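Chore Watch: the May gallery
Can a machine clear your table yet?

Quick one this month, I'm behind on everything. The idea of this page is the same as always. We pick ordinary jobs, kitchen, laundry, stockroom, and look at whether a machine can do them yet. No trade show stuff. Just the work, and what I think of it. Most of the notes are mine, a few come from Akash Uniyal, who runs the floor at Jirasell and has less patience than I do.

Short answer for anyone in a rush: some of it, slowly, if you tidy up first. Which kind of defeats the point.

Longer answer. Floors are fine. Floors have been fine for years, a flat disc goes round and picks up crumbs, great. Carrying bins down an aisle, also fine, if the aisle is straight and the bins are all the same bin. It's the stuff between that gets stuck. Tables. Counters. Sinks. Anywhere people put things down without thinking about it, and then put another thing down next to it.

I keep coming back to tables because everybody has one. A warehouse shelf is designed. Somebody decided what goes on it and how far apart. A dinner table at nine on a Saturday night was not designed by anyone. Plates half eaten, candle, a plant that should be on the windowsill, the bread knife lying wherever. You or I would clear it in a few minutes while talking on the phone. For a machine each item is its own little problem, and the problems don't add up, they multiply. Move the plant and you change how you reach the platter. Pick up the wrong end of the knife and now you have to put it down and start over.

Knives especially. Flat things are awful. Next time you clear up, watch your own hand. You sort of roll the knife up with a fingertip, or drag it to the edge of the table and catch it. You don't think about it. Two stiff fingers coming straight down have none of that. They have to close on something thin with the tabletop right underneath, and if they're a hair too high they get air, a hair too low and they scrape. Then there's leaves in the way.
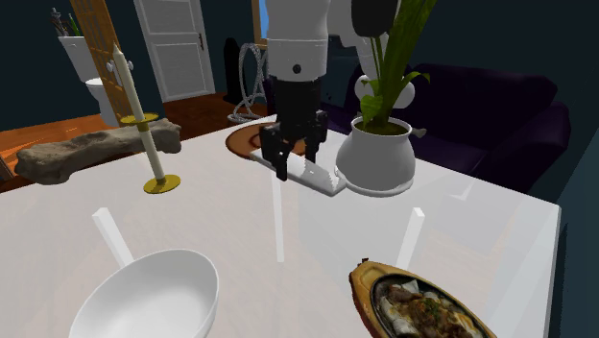
Clearing up, simulated. White serrated knife in the gripper, tray behind it, potted plant right next to the blade.

Simulation is where most of this gets practiced now and I've come around to it. Used to think it was cheating. But you can't drop a real platter of hot food 2,600 times to learn how not to, somebody has to mop. Virtual rooms are cheap to mess up. You can also put odd things on the table, and I do mean odd, there's a big old-looking bone up there behind the candlestick. Good. My sister's table has worse on it. If the thing only works with two plates and a mug then it doesn't work.

What bugs me is how often a nice clean run in a rendered room gets passed around as if the chore is solved. It isn't the same. Rendered sauce doesn't stick. Rendered candles don't snap when you bump them. A pale table with a see-through top like that one is a pain for real cameras too, glass and shiny stuff throw off depth sensing all the time. White knife on a nearly white table, same story, I'd squint at that myself.

Some other jobs, no pictures for these, just where I'd put them today.

Loading a dishwasher
Partly. Plates, yes, on a good day. Bowls with a deep shape, depends on how it grabs the rim. Cutlery basket is still mostly a mess. Marcelino Quintana at Havunent sat through a 49 minute load last month and says the last fork went in upside down. He was pretty cheerful about it though. A year ago they weren't getting to the forks.

Scraping plates
No. I mean you can make a machine tip a plate over a bin. Getting the noodles off is another thing. Anything cooked onto cast iron, forget it.

Folding towels
Yes, slow. Towels are the good news this year. Shirts less so. Fitted sheets no, but I can't do those either.

Watering plants
Yes but you want a drip line for that, not an arm. Cheaper, quieter, never knocks the pot over. I get asked about this one a lot. Drip line.

Restocking a shelf
Akash has strong views. His people at Jirasell tried it on one bay, boxed goods only, facing forward. Boxes went fine. Then pouches got added and it all slowed to a crawl. His note to me, complete: "pouches slump. arm hates slump." He'd take it back for boxes tommorow if the price came down.

Wiping a table
Getting there. Wiping an empty table is easy. Wiping round things that have to stay put, like a candlestick with a long thin candle in it, is the real job. Most systems want everything off first, so you're back to clearing.

Cutting bread
Please no. Not in a house with people in it. Holding the knife to put it away is one thing.

Bathroom
Not covering it again until someone sends me something better than last time.

A few questions I got after the last gallery, short answers.

Is it worth waiting to buy one? If you mean a home arm, yes wait. Nobody near me is selling one I'd put in my own kitchen. If you mean a floor cleaner, buy whichever one you can get spare brushes for.

Why two fingers and not a hand? Cost, and less to break. A plain gripper does way more than you'd expect. The Kashyap workshop in Pletville went through a list of 7 kitchen tasks with a plain two-finger one and finished 2 of them without help, and the failures were mostly about seeing and planning, not fingers. More fingers wouldn't of saved those.

Does speed matter? Less than people think at home, more than people think in a store. At home I don't care if the table takes an hour as long as I'm asleep and nothing breaks. On a shop floor the aisle is blocked the whole time, and customers walk around it or walk out.

What would change my mind? Simple test. Somebody else's table, after dinner, nothing moved beforehand. Food into a container, dishes in the sink, knife in the block, plant left alone. One go, no person with a hand on the stop button. I'd drive to see that. I'd drive pretty far.

Next gallery is stockrooms and loading docks, if Akash gets me his notes in time. Send in chores you want looked at, boring ones please, I have enough people asking about cocktails.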